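Two arms, one mug tree, and my demos are a mess. Should I guide by hand or go remote?

12 comments · Share
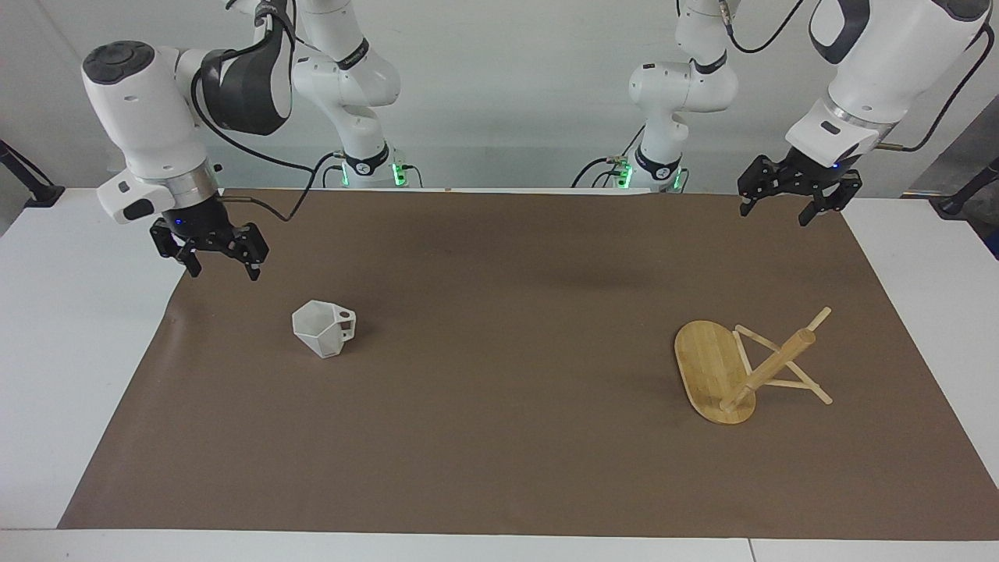 I've been trying to teach a two-arm setup to tidy up a mug and its stand for most of October and I could use some outside opinions. The job sounds so simple when I say it out loud: stand the mug tree up, hold it steady, hang the mug on it. My kids could do it in four seconds. The robot is learning only from examples I give it, so every episode is me running both arms through the whole thing, start to finish, with the same starting idea each time: white mug upright on the left of the brown paper, stand lying over on its side on the right, both grippers open and up out of the way. One arm is supposed to deal with the stand while the other gets the mug by its handle (the squared-off loop kind, which has flat sides and looked like a gift to a two-finger gripper when I picked it out!).

I have 93 episodes so far. For the first batch I grabbed the arms and pushed them around by hand with the motors slack. For the rest I used a pair of small leader arms, where I move the little ones and the big ones copy me. I went with the Jarkoten leaders, a hand-me-down from the lab upstairs, and they're fine, a bit stiff in the wrist.

My trouble is that the two batches don't look like each other at all. By hand I'm slow and I can really only manage one arm at a time, so there's a lot of one arm hanging there waiting while I walk to the other side of the table. With the leaders I go faster and both arms move together, but I knock into things. The stand is the worst part. It has a flat board for a base and a post with crossed sticks on it, and once it's over on its side the board is up on its edge, so if I pinch the wrong bit the whole thing rolls on me. I can't feel it slipping through the leaders, I only see it, and by then it's too late.

I trained on everything mixed together and the result just dithers. It goes toward the stand, stops, drifts back up, goes toward the stand again. The mug half is better, it will reach for the handle pretty often.

So, do I throw out the hand-guided ones? Do I collect a lot more? And does anybody have a way of picking up a toppled stand that doesn't need three tries? My supervisor would like to see it run before we have people visiting and I would love to not be sitting there at 11 pm again.

Raelene Hollis

4 comments · Share

Throw out the hand-guided ones, or at least keep them in a separate folder and train without them once to see. I'm pretty sure your dithering is coming from the waiting. If a big chunk of your examples have an arm parked in the air doing nothing while you walk around the table, then what you have shown it is that parking in the air is a perfectly good thing to do at that point in the job. It can't tell you were walking. It only gets the pictures and the joint positions, and from in there it looks like you chose to stop!

I did the same thing with a jar-opening task (we called the project Rostumura, don't ask) and trimming the pauses helped a lot. You can do it with a script: drop any stretch where neither arm moves more than a hair. Be careful around the gripper closing though, you want to keep a little stillness there or it will start yanking before it has hold of anything. I cut too much the first time and had to redo it.

On the stand, go for the post, down low near where it meets the board, and stay away from the thin sticks. The sticks are tempting because they poke out toward you, but there's nothing to them and they'll twist the whole stand around in your fingers. Line the two fingers up across the post before you go down, close, lift a little bit, THEN rotate upright. I used to rotate while the base was still dragging on the table and it fought me every time. Set it down slower than feels natural. Also decide which way you're going to turn it and stick with that. If half of your episodes tip it up toward you and half away, you're back to dithering.

And yes, more episodes, but fix the way you do it first. I'd take fifty that all follow the same plan over the pile you've got. My jar set ended up at 1126, and I'd guess nearly 800 of those came after I finally wrote down the order of the steps on a sticky note and followed it.

One more thing, do you move the mug and stand around between episodes? Your post makes it sound like they start out in about the same places. A few inches of wandering is good for it, just do it once the basic motion works. Turn the mug handle a bit too.

Apinya Thongsuk

2 comments · Share

I'd keep the hand-guided ones. It's all data. Just train longer.

Have you looked at Flakon? It does the syncing for you. I haven't used it with two arms but it was ok with one.

shetty_bench

1 comment · Share

Going to half agree with Apinya and mostly not agree with the last one. Training longer on mixed-up examples got me a robot that dithered with more confidence.

Where I'd differ is I wouldn't give up on hand guiding for good. It's great for finding the grasp. What I do is push the arm into the grip by hand with nothing recording, feel where it holds and where it slides, look at the angle of the wrist, and then go sit at the leaders and copy that. For your stand I'd spend half an hour doing only that. You get the feel in your own hands first and then the leaders are less of a guessing game.

Another thing to check is whether your own hands or sleeves show up in the camera in the hand-guided batch. Mine did, and the model had learned to follow my elbow. If yours are in there, that settles it, I'd pull them.

You could also split it up. Record the stand part by itself as its own task, get that working, then do the mug with the stand already up, then the full run. It's more bookkeeping but you find out which half is broken without sitting through the other half every time. When you get to the full run, let the arm on the stand keep hold of the post while the other one brings the mug over. My first hanging attempts pushed the tree right over.

Stiff wrist on the leaders: see if a cable is pulled tight somewhere before you take anything apart. If it's clear, back the wrist screw off a quarter turn and try again.

old_gantry

7 comments · Share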